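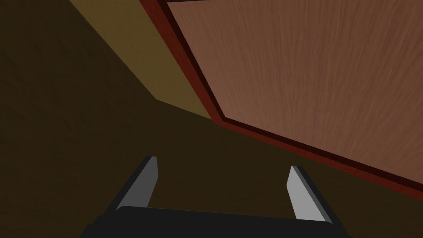
**Ticket 695: wrist view on the visitor screen**
Opened 30/03/2025 by Hafþór Thorlacius
Status: open

The simulator demo for the Flesunance open day starts normally on Ana. On Ravn, the wrist view loads but the keyboard does nothing. The fingers stay open whichever key is pressed.

Tried so far:

- Restarted the simulator on Ravn. No change.
- Swapped the keyboards over. Both work on Ana, neither on Ravn.
- Loaded scene 6 in place of scene 8. Same fault.
- Ran the scripted demo. The arm moves as it should, so the scene itself is fine.

**Update, 14:20**
The control window on Ravn loses focus when the visitor screen goes to full size. Clicking back into it gives control for a few seconds, then it drops again. Zukska's screen-sharing tool was running in the background. With that closed, the keys held for 2 full runs.

**Still to do**

- Take the sharing tool out of the start-up list on Ravn.
- Test again with the big screen plugged in.
- Print the key list for the visitors' table. The old one has open and close the wrong way round.

Please leave this open until the big screen test is done.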